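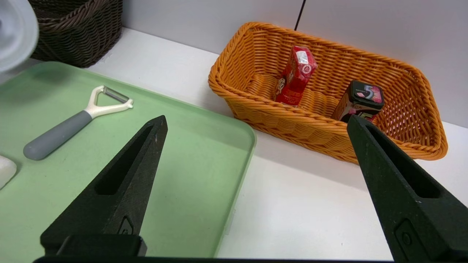
Figure 3. Wrist view with the peeler on the tray and two packaged items in the orange basket.

4.2 Target selection

The planner in Jeltent takes one wrist view per arm and one head view. Each detected item gets a container label (tray, dark basket, orange basket or table) and a grasp score. Labels are merged across views before any motion is planned – a label held by a single view is kept but marked weak. We logged 619 planning calls, 40 of them with at least one weak label.

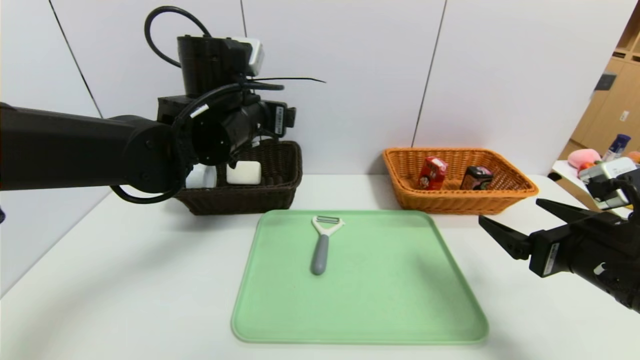

Weronika Mazurek objected to an early draft of this rule: a weak label should block the grasp outright, and the planner should ask for a new view first. We tested her version on the same logs. It added 14 replanning steps and changed the chosen target twice. 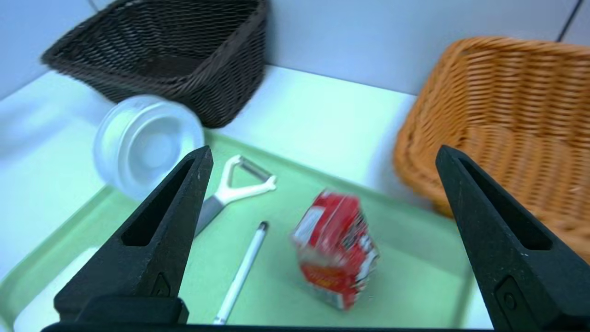

The merge step runs before collision checking, so a late change of label also discards the cached path. In Tustov, our earlier planner, the path was kept and only the end pose was updated. We dropped this because the arms share one workspace and an old path for one arm may cross a new path for the other.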